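About Grirnov

Grirnov writes and maintains working rules for robot arms that handle everyday objects. We started as a two-person testing shop in Dornuston and now work with manufacturers, care providers, kitchen suppliers and university labs. Some of them come to us before they have bought an arm. Others come after something has been broken and they want to know what they should have written down first.

Our rules are short and meant to be used by the person standing next to the machine. We do not certify products, and we do not replace the safety standards that apply in your country. Those come first. Our work covers the part that is usually left to local habit: how an arm should pick up, carry and set down things people own and use.

What we do

Most of our time goes into the Kustwood Handling Rules, which we publish and revise every April. The current edition has 38 rules. Each one states what the arm must do, how to check it, and what counts as a failure. If we cannot describe a check that two people would score the same way, the rule stays out of the book until we can.

We also review task plans for clients, train operators and run trials in simulation. A task must complete 400 simulated trials under our rules before we will sign off on a plan for trials on hardware. Of those, 300 use layouts that the people who wrote the task have not seen. We keep the records from every trial, including the ones that were stopped early, and the client gets a full copy.

Why we start with a dining table

A dining table is a hard place to work. The objects are close together, they differ in height and weight, and several of them tip easily. Chairs limit where the arm can go. People also have firm opinions about how their tables are treated, and that makes it easy to agree on what a bad result looks like.

Our table layouts are built in simulation from ordinary items such as bowls, cups, flatware, vases and plants. We change the positions between trials but keep the rules the same. A tall, narrow object lifted out of a crowded table is one of the standard tasks. The arm has to grip it where it is strong enough to be held, raise it clear of everything nearby, and keep it upright on the way.

In the layout below, a Franka Emika arm holds a white vase by the neck, between a goose-shaped bottle and a potted plant. The rules that apply are the ones on grip point, clearance and neighboring objects. The leaves of the plant stand higher than the gripper fingers, so the reviewer scores clearance against the leaves as well as the pot. 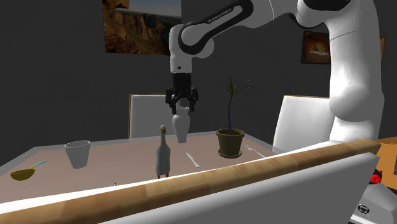 The rules we are asked about most

Grip point. The task plan names where each object may be held. If the arm cannot reach that point, it stops and reports. It does not choose another one.

Clearance. A carried object must pass over or around its neighbors with the margin stated in the plan. The margin is measured from the lowest part of the load and also from the widest part of the gripper.

Neighboring objects. Anything that was not part of the task should be where it was at the start. A fork that has been nudged counts as a contact, even if the main object arrived in good order.

Sharp items. Knives are listed separately in every plan. The arm may not carry another object across a zone where a person could be reaching for one.

Setting down. The gripper opens only after the object is resting on the surface. Releasing from a height is a failure at any height.

Stopping. Any person in the room may stop a trial and does not have to give a reason at the time. The reason is written down afterward.

How rules get changed

Anyone who uses the rules can propose a change. We have received 471 proposals so far, and every one of them has had a written answer. A proposal needs a plain description of what went wrong or could go wrong, and a trial record if there is one. Proposals are read on the first Wednesday of the month. Accepted changes go into a draft, which stays open for comment until the April edition.

Rules are also removed. We dropped the old limit on two-object carries when the clearance rule was rewritten to cover it.

Who we are

Grirnov was founded by Mavis Holloway, who still edits the rules and signs every review. She worked in packaging inspection before this, and the way our checks are written owes a lot to that trade. Our reviewers come from machine safety, occupational therapy and restaurant work. Reviewers do not score tasks they helped to write.

Our trial software is called Yule. It sets up the layouts, runs the trials and keeps the logs. Clients can use it for their own practice runs at no added charge while a review is open.

Working with us

A first review usually begins with a call and a copy of your task plan. If you have no written plan, we will send you our blank form and go over it with you. Please tell us which arm and gripper you intend to use, what objects it will handle, and whether people will be in the room.

The Kustwood Handling Rules are free to read. Printed copies can be ordered from our Dornuston office, along with the wall sheet for operators.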